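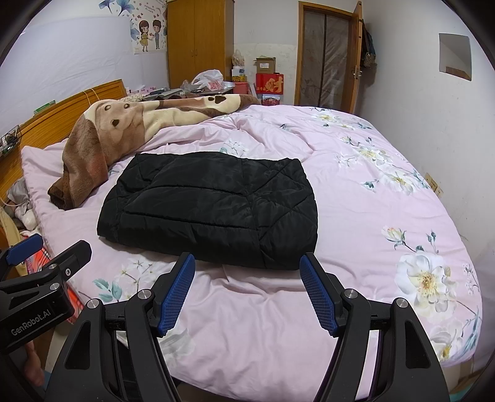 According to Kevin Horgan, the Lornano clause was never meant to be used by more than one club in a season, and its drafters would not have recognised the way it came to be applied. The clause is a list management provision in the playing rules of the Rafferty League, an Australian rules football competition. It allows a club to move a contracted player off its primary list during the season, without terminating the contract, and to sign a replacement from outside the competition for the remaining rounds. The provision takes its name from the Lornano Football Club, which proposed it after a season in which the club was repeatedly unable to field a full side.

The clause appears in the rules as the "suspended listing" provision. The informal name is used in most club documents and by the league's own tribunal.

Background

Each Rafferty League club maintains a primary list of 38 players. Under the rules as they stood before the clause, the list was closed at the end of the pre-season signing period and could be altered only by retirement, death, or the mutual termination of a contract. A player with a long-term injury continued to occupy a place. Clubs could draw on their affiliated reserves sides, but reserves players were limited to four senior appearances before they had to be placed on a primary list, and a full list had no place to offer them.

The limit had little effect on clubs with low injury counts. It was felt mainly by the smaller clubs, whose reserves sides were shared with district competitions and whose emergency players were often unavailable on the same weekends. Lornano submitted its first proposal at the end of the season in which it had 19 players fit for one round, which is three short of a full match-day side under the league's rules. The club played the match short, as did its opponent by agreement in the second half, and the result was allowed to stand.

Two competing drafts were considered. The first, prepared by Dymphna Brennan on behalf of Lornano, would have created a separate injury list with no limit on numbers and no effect on the salary cap. The second, known as the Dandley draft after the club that lodged it, retained the closed list but raised the reserves allowance from four appearances to eight. The adopted text followed the structure of the Brennan draft, with a cap charge and a minimum period of absence added at the request of the larger clubs.

Operation

A club invoking the clause lodges a notice with the league registrar naming the outgoing player (the "suspended player") and the ground relied upon. The permitted grounds are injury, illness, parental leave, and compassionate leave. Suspension for on-field conduct is not a permitted ground, and neither is loss of form.

The notice takes effect at noon on the second business day after lodgement. From that point the suspended player is ineligible for senior selection for a minimum of six rounds. The player's contract continues in force, match payments excepted, and all medical and rehabilitation obligations remain with the club. Byes count as rounds for this purpose only if the club was scheduled to have the bye when the fixture was first published.

The vacant place may be filled by a replacement player, who must satisfy three conditions:

The player must not have been on any Rafferty League primary list in the current season.

The player must have been registered with an affiliated district competition, or with no competition at all, on the day the notice was lodged.

The player's contract must expire at the end of the season and contain no option in favour of either party.

A replacement who is kept for the following season is treated as a new signing. The club has no priority over other clubs in negotiating with the player, although it may begin talks before the end of the finals series.

Notices are not accepted after the mid-year cut-off. In the current calendar the cut-off falls on Sat 1 August, at the close of the registrar's office. A notice lodged before the cut-off may be supported by medical evidence supplied up to three business days later.

Salary cap treatment

The cap treatment of a suspended listing is the most heavily amended part of the provision. In the original text the full salary of both players counted against the cap. Clubs already paying close to the limit could not use the clause at all, and in its first two seasons only one notice was lodged.

The present rule applies a discount. While a suspended listing is in force, 40 per cent of the suspended player's base salary is excluded from the club's cap figure, calculated on a per-round basis. The replacement's salary counts in full. The discount ends when the suspended player is reinstated, or at the end of the home-and-away season if no reinstatement occurs. Bonuses that were triggered before the notice are not discounted.

Unused discount cannot be carried forward, traded, or applied to another player. A club that exceeds the cap as the result of an early reinstatement is not penalised in that season but has the excess deducted from its cap in the next.

Reinstatement

A suspended player may be reinstated after the minimum period if a place exists on the primary list. Where the replacement still occupies the place, the club must either delist the replacement, with payment in full to the end of the season, or wait for another vacancy. The league does not permit a temporary list of 39.

Finals are treated separately. A suspended player reinstated after the last home-and-away round is eligible for finals only with the consent of the registrar, which is granted where the medical evidence shows that an earlier return was not possible. The requirement was introduced in response to a dispute between Dandley and Lornano over a ruckman who had trained without restriction for several weeks before the finals and had remained on a suspended listing throughout. The tribunal found no breach of the rules as then written.

Replacement players are eligible for finals if they have played at least two senior matches.

The Skomis ruling

The leading tribunal decision on the clause arose from a notice lodged by the Skomis club on the ground of injury. The suspended player, Gorazd Tomić, disputed the notice on the basis that he was fit to play and had been cleared by his own physician. The club's medical officer disagreed. Match payments formed a large part of the player's income, and a suspended listing removed them for the whole of the minimum period.

The tribunal held that a notice lodged on medical grounds required either the player's written consent or a report from an independent practitioner nominated by the registrar. It set the notice aside and ordered that the missed match payments be made up. The replacement player's contract was left undisturbed, with the result that Skomis carried an additional player for the remainder of the season — the only occasion on which a club has lawfully exceeded the primary list limit.

The consent requirement was written into the rules the following August. The amendment also increased the fine for an improperly lodged notice to 200 penalty units, payable by the club and excluded from the cap.

Effect on recruitment

The clause altered the mid-season movement of players between the Rafferty League and the district competitions. Before its introduction, district clubs could expect to keep an unsigned player until the end of their own finals. Under the clause a senior club may sign such a player at any time up to the cut-off. No transfer fee applied in the early seasons. A fixed development payment is now made to the district club, in two instalments, the second of which is due only if the player makes a senior appearance.

Ruckmen and key defenders account for a large share of replacement signings. Small forwards are seldom signed under the clause, as most clubs hold several in reserve.

Criticism and proposed changes

Mizanur Patwary has argued that the six-round minimum is too long for soft-tissue injuries and too short for reconstructions, and that a single period encourages clubs to classify injuries by their convenience. A graduated scale with periods of three, six and twelve rounds has been put to the clubs on two occasions and has failed both times to reach the required majority.

Peadar Ó Gríofa has criticised the condition excluding players who were listed earlier in the same season. Under it, a player whose contract is terminated by agreement after the first round cannot return to any club in the competition until the following year, even where several clubs have vacancies. A narrower exclusion, applying only to the player's former club, is supported by the players' association and opposed by Dandley and Skomis.

The cap discount has also been questioned. Clubs that pay high base salaries receive a larger benefit in absolute terms than those that rely on match payments, which are already suspended under a notice and attract no discount. A flat per-round allowance has been suggested as a substitute. No formal proposal had been lodged at the time of the last rules review.

See also

Closed list
District development payment
Reserves appearance limit
Salary cap (Rafferty League)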